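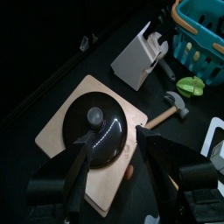
**Gakbridge publishes first results from its household chore trials**

*Single-arm system completes most lid and utensil tasks on a tabletop; full kitchen work remains out of reach*

PRIDBRIDGE, May 31, 2024 – Gakbridge, a developer of control software for robot arms, today released results from the first stage of its household chore trials. The trials measure how often an arm with a two-finger gripper can finish a short kitchen task without human help. Across 300 scored attempts, the arm finished the task in 70 percent of cases. The company does not consider this rate high enough for use in a home.

The first stage was limited to tabletop work with small objects, including toy kitchen items. Tasks included taking a lid by its knob and placing it on a board, moving a utensil from the table into a basket, and clearing a board of whatever had been left on it. Each attempt had a limit of 30 seconds. An attempt was scored as a failure if the object was dropped, if the arm stopped before the end of the task, or if an operator pressed the stop button for any reason. Partial completion received no credit.

**Where the attempts failed**

Grasping caused more failures than planning or arm motion. Lids were the most difficult group. A lid knob is short and round, and a small error in height leaves the fingers closing on its upper edge, where they slip. Glossy dark lids added a second problem: reflections shifted as the wrist camera approached, and the estimate of the knob's position shifted with them. Light wooden items gave steadier position estimates under the same lamps.

Crowding was the next most common cause. When several objects lay close to the target, the open fingers sometimes touched a neighboring item on the way down. The current software treats any unplanned contact as a reason to back off and try again, and repeated retries used up the time limit. Long, thin objects such as handles were moved by accident more often than compact ones.

"Seventy percent on a tabletop is a useful engineering number and a poor household number," said Bheki Mahlangu, head of testing at Gakbridge. "A person who has to pick up after the arm three times in ten will stop using it. We would like customers to see the figure before they see a demonstration."

**Shop-floor results**

A parallel series was run with Asberg, which packs kitchenware for retail. Parts arrive at the Asberg station in a fixed position, under fixed lighting, and the same item is handled for a full shift. The same arm and gripper were used with no change to the grasping software. Gakbridge is withholding a completion rate for this series until Asberg's own staff have repeated the measurement. Operators at the station reported fewer stops than in the household series, and most of those were linked to parts that had shifted in their trays.

The company's present view is that repetitive handling of known parts is ready for supervised use. General tidying in a home is still a research task. Washing, wiping, and any work with heat or sharp edges were outside the scope of the trials and no claim is made about them.

**Next stage**

The second stage begins in July and will run for 10 weeks. It will add full-size cookware, closed drawers, and objects the software has not handled before. Lighting will be changed between attempts. The time limit will remain at 30 seconds so that the two stages can be compared. Van der Merwe, an independent test laboratory, will score the attempts from recorded video and will have access to the raw logs.

The report on the first stage, with the scoring rules and a list of all failed attempts, is available from Gakbridge on request. Requests from laboratories that intend to repeat the trials on other hardware will be given priority.

**About Gakbridge**

Gakbridge writes grasping and motion software for single-arm robots used in packing, sorting, and light assembly. The company is based in Pridbridge.

**Media contact**

Press Office, Gakbridge, Pridbridge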